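Oct 27, 2019

# Prisdale Library adds doorbell and phone signallers to its home aids loan shelf

Prisdale residents who have trouble hearing the door or the telephone can now borrow a signalling device from the town library and try it at home before buying one of their own.

The loan shelf opened in January with magnifiers, large-button remote controls and a handful of talking clocks. The new items went out on the shelf last week. They include flashing doorbells, amplified telephone ringers, a vibrating pager that clips to a belt, and bed shakers that work with an alarm clock.

Geetha Salian, who runs the loan shelf, said flashing doorbells were the item people asked for most often over the winter.

"People would come in and say they'd missed a parcel again, or that their daughter had stood on the step for ten minutes," she said. "They didn't want to spend the money without knowing whether they'd notice a light in the kitchen while they had the tap running."

Any adult with a Prisdale library card can borrow one device at a time for 14 days. A loan can be renewed once if no one else is waiting. There is no rental fee. A deposit of $13 is taken when the device is picked up and returned when it comes back with all its parts, including the power adapter and the printed instructions.

The devices come from two suppliers. The doorbells and pagers are made by Kurkus, and the telephone ringers and bed shakers are from Zenance. Batteries are supplied with the first loan, but borrowers who renew are asked to replace them if they run down. 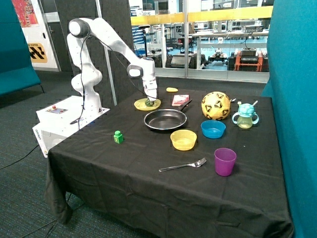

The doorbell kits are wireless. The push button is fixed beside the front door with removable adhesive strips, so renters do not have to drill into the frame. The receiver plugs into an ordinary wall outlet and flashes when the button is pressed. It also has a chime, which can be turned up, turned down or switched off. The stated range is 100 metres in the open, though brick walls, metal doors and large appliances will shorten it. Salian suggests trying the receiver in several rooms during the first day or two and having someone press the button each time.

A second receiver can be added to the same button for people who spend part of the day in a basement or workshop. The library has 3 spare receivers and will lend one with a kit on request.

The telephone ringers connect to a landline jack and will not work with a cellphone. Residents who have given up their landline may find the vibrating pager more useful. It can be paired with the doorbell button and with a small sensor that sits beside a cellphone and responds when the phone lights up or buzzes.

The bed shakers are flat discs placed under a pillow or mattress and set off by the alarm clock that comes with them. They are not connected to smoke or carbon monoxide alarms and should not be relied on for that purpose. Residents who need a smoke alarm with a strobe or a vibrating pad should ask the fire hall, which keeps a list of approved models.

People with a pacemaker or other implanted device should check with their doctor before using a bed shaker or wearing the pager. Anyone with photosensitive epilepsy should mention it at the desk, where staff can point out which receivers have a steady light setting.

Help with setup is offered at the Murthy Road branch on Tuesday afternoons. Staff can show how the parts fit together, change the chime and pair a second receiver, but they do not make home visits. Written instructions are available in large print.

Devices can be reserved by phone or at either branch. They must be picked up and returned at the front desk and should not be put through the book drop. Late returns are charged at the same daily rate as DVDs, up to the amount of the deposit.

The shelf does not sell equipment. Borrowers who decide to buy are given a sheet with the model number and a list of local shops that carry similar products. Salian said some people might qualify for help with the cost through their extended health plan, and they should ask their insurer before they buy, as some plans require a note from an audiologist.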